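Home Blog Recipes Garden About Contact

Search this site Go

The winter I finally learned to darn

February 2022
Posted by the author of this blog

I have been meaning to write about mending for months now, and every time I sit down to do it I end up getting out the basket and mending something instead (which is a nice problem to have, I suppose, but it doesn't fill a blog).

So. Socks. It began with socks, back in August, when it was far too hot to be thinking about wool at all. I was clearing the cedar chest and pulled out 16 pairs, and of those only 5 had two good heels. I sat on the floor feeling thoroughly ashamed of myself, and then I put them all back and closed the lid and had some iced tea. They stayed there until the first frost, when my feet reminded me.

My grandmother darned everything. She had a wooden mushroom with a handle worn dark from her palm, and as a little girl I thought it was a toy somebody had forgotten to paint. I would give a great deal to have it now. The one I use came from the secondhand place on Beaudoin Street, out of a tray of odd kitchen things, and I'm fairly sure the lady at the counter thought it was for mashing potatoes. It works beautifully, though it's a bit large for a child's sock.

If you have never darned, the idea is simple and the doing is fiddly. You stretch the hole over the mushroom, run your yarn up and down across the gap in close lines, and then weave back through from side to side, over and under, until you have made a little patch of cloth where there wasn't any. Start well outside the hole, in the sound part of the knitting! I ruined my first two by starting right at the edge, and they pulled away again before I'd even got my boots on. Leave a tiny loop at the end of each row, too. Wool shrinks a touch in the wash and it needs somewhere to go.

As for yarn, I tried embroidery floss and I tried some leftover baby yarn, and I didn't like either one underfoot. What I have settled on is a fine wool called Rurnar, in a gray that matches nothing I own. I've stopped minding about matching. My best pair has one mustard heel and one that is a sort of pond green, and I catch myself sticking my feet out at people so they'll ask.

Once the socks were under control I got braver and moved on to elbows, and then to a blanket, and then to the softer things around the house that get loved half to death. Plush toys are their own kind of mending, and I was scared of them at first. A sock doesn't have a face. The trick is the ladder stitch, taking a small bite from one side of the seam and then a small bite from the other, and pulling it closed every inch or so, gently, until the thread disappears down into the fur. Use a longer needle than you think you need, and a thread a shade darker than the fabric. If the filling has gone flat, tuck in a bit of clean wool before you close up, a pinch at a time, poking it into the corners with a chopstick.
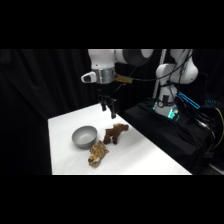
Dorrie wrote in after my last post to say that she never knots her thread at all when she closes a seam, she just takes three tiny stitches on top of each other and buries the tail, and that in all her years of doing it that way not one has come undone. I had always knotted. I tried her way on a cushion last night and I have to admit it lies much flatter, so thank you, Dorrie, and I take back what I said about knots.

Next on the pile is a cardigan with a moth hole right in the middle of the back, where everyone but me can see it. I've got the Rurnar out and I'm trying to decide between the gray and the mustard. I'm leaning mustard.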